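The Nurton Line

The price of tin went up at 6:40 in the morning, and I was the only one in the building at Gresham who was happy about it.

I should explain. I had been the change planner at Gresham for 3 years, and in all that time the company had never once let me change anything. We made lids. Jar lids, paint lids, the little flat lids on shoe polish. My job was to write plans for what we would do if the world went sideways, and the plans went into a gray cabinet, and the cabinet went on standing by the window, getting warm in the afternoons. I loved those plans. I had 201 of them!

Plan 88 was my favorite. It said that if tin ever got too dear, we could move the small lids over to the old line at Nurton, which ran on a thinner sheet, and buy the sheet from Ullik across the water. I had drawn the whole thing out by hand, trucks and all. I had even drawn the rain, which always comes in sideways at Nurton.

So when the price jumped I ran – really ran, with my coat half on – up two flights of stairs and put Plan 88 on the boss's desk before she had her hat off.

She read it standing up. She read the part about the trucks twice.

"Does the Nurton line still turn?" she asked.

"It did in July," I said.

"Which July?"

I said I would go and find out.

The road to Nurton goes over the hill and down through the orchards, and I sang most of the way. You have to understand what it's like, carrying a thing around in your head for years and then being handed the keys to it. Every truck I passed looked like one of mine. I practiced what I would say to the line crew, and it was a terrific speech, full of harbors and open doors, and I forgot all of it the minute I walked in and smelled the oil.

The line was under sheets. We pulled them off together, the crew and me, and there it was, green and enormous, with a brass plate that said Vương on the side, from the family who had built it. The foreman laid his palm on the housing the way you would with a horse.

"She'll want new belts," he said. "And somebody to believe in her a bit."

"I can do both," I said, and I could, too! Belts were on page 2.

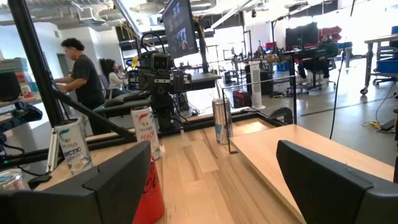 We worked right through supper. I telephoned Ullik and asked for thin sheet, and a sleepy voice told me the boat had already left and the next one was anybody's guess. Plan 88 had no page for that. I stood there with the receiver in my hand and felt the most wonderful fizz of panic, and then I asked what was on the boat that had left, and where it was going, and whether the people it was going to might care to swap.

They did care to. They wanted lids.

A little before midnight the foreman threw the switch. The belt shivered, stopped, thought it over and went. By morning we had 545 lids in a crate, every one a hair crooked, and I drove them back over the hill on the front seat beside me with the window down, already working out Plan 202.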